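Ticket: Club affiliation renewals stuck at "Awaiting payment"
Product: Perkavora membership portal
Priority: High
Status: Monitoring
Opened: Thu 18 September

Reported problem
Clulum Netball League has 393 player registrations showing as unpaid. The clubs have paid and hold receipts. Players marked unpaid can't be added to a team sheet, and the first round of fixtures is this weekend.

Checked so far
Payments are present in the Bresex account. Amounts match.
Logged in as a club secretary and as a league admin. Same result in both.
Cleared the cache and tried a second browser. No change.
Junior registrations are fine. Only seniors are affected.

Update 1
The nightly payment import stops at row 1,000. The file for the league has 1,559 rows, and seniors are listed after juniors. The row limit was put back to its default when the portal was updated.

Update 2
Limit raised and import run again by hand. All but five registrations cleared. The league can now build team sheets for every division.

Update 3
The remaining five belong to Farah Netball Club. They were entered twice, once under the old club code and once under the new one, and the payment went to the old record. Duplicates merged. Club secretary asked to check names and dates of birth before the weekend.

Workaround if it happens again
League admin opens Registrations, filters by Unpaid, ticks the players and chooses Confirm by receipt. Keep a copy of each receipt. Do not take a second payment.

Still to do
Add a warning when an import ends early.
Close old club codes before the December transfer window.
Ticket stays open until two nightly imports have run in full.

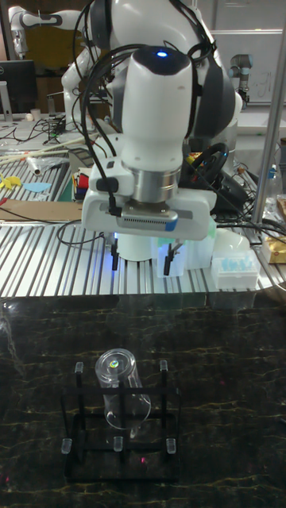

White robotic arm with its gripper open, two more arms behind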